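Visit Report: Stalell Paper Conservation Center, Cleladcombe
Prepared by Amarachi Ekwueme for the Regional Archives Partnership
Thursday, July 8, 2021

Purpose of the Visit

The Partnership was invited to the Stalell Paper Conservation Center to review its facilities before the renewal of the shared treatment agreement. Under that agreement, member libraries and county archives send damaged maps, ledgers and bound volumes to the Center for cleaning, repair and rehousing. The present term ends in December. Members had asked for a first-hand account of how items are received, how long treatment takes, and whether the Center can accept oversize material.

The visiting party was received by Bok-nam Song, Head of Treatment, who led the tour and answered questions throughout the morning.

Receiving and Quarantine

All incoming material enters through the north door and is held in a closed room before it is allowed into the main building. Boxes are opened, checked for mold and insects, and given a treatment number. Items that show signs of active mold are bagged and moved to a separate cold room on the same corridor.

Ms. Song explained that the most common problem at this stage is poor packing by the sending institution. Ledgers are often shipped upright with nothing to support the spine, and rolled maps arrive in tubes that are too narrow. The Center has prepared a two-page packing guide, and the Partnership has agreed to send it to every member with the fall mailing.

The register for the last full year shows 2,482 items received. Most were single sheets. Bound volumes made up a smaller share but took up the greater part of staff hours.

Treatment Rooms

Dry cleaning and wet treatment are kept in separate rooms. In the first, staff were removing surface dirt from a set of township tax rolls with soft brushes and grated eraser. The rolls belong to the Ziltlow collection, a long-term project that has now reached its second year. Water damage from a roof leak had caused many of the sheets to stick together, and each has to be eased free by hand before cleaning can begin.
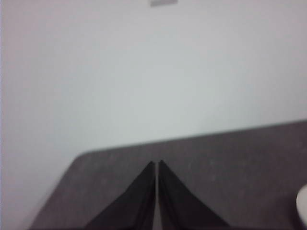

Wet treatment is carried out only after the inks have been tested. Where an ink proves likely to run, the sheet is returned to the dry room and its file is marked accordingly. The party was shown several land deeds on which the signatures had been written in a different ink from the body of the text, and it was noted that both must be tested before a decision is made.

Repairs are done with thin Japanese tissue and wheat starch paste, made fresh at the Center. Visitors asked about heat-set tissue, which some members use for quick repairs. Ms. Song said that it has its place, but asked that members record its use on the transfer form. Older repairs with pressure-sensitive tape remain the greatest single cause of delay, and the adhesive can take longer to remove than the tear takes to mend.

Oversize Material

The Center can now accept maps and plans up to the size of its new flat storage, which was installed by Han, a local cabinet firm. There are 27 drawers in the unit. Larger items can be treated but must be collected promptly, as they can only be stored rolled.

Members with oversize holdings should contact the Center before shipping. A sketch with measurements is sufficient at the first stage – photographs may follow later.

Waiting Times

The average wait for single sheets is 17 weeks from receipt. Bound volumes are scheduled individually, and the Center prefers to give a date only after the volume has been examined. The party raised the matter of urgent loans for exhibition. It was agreed that each member may request priority for one item per year, provided that the request is made in writing and signed by the head of the institution.

Points for Members

The packing guide will be included with the fall mailing. Transfer forms should list all earlier repairs, including tape and heat-set tissue. Requests for oversize treatment should be made before any item is shipped.

The Partnership thanks Ms. Song and the staff at Cleladcombe for their time. A draft of the renewed agreement will be sent to members for comment, and written questions about its terms may be addressed to Ms. Ekwueme at the Partnership office.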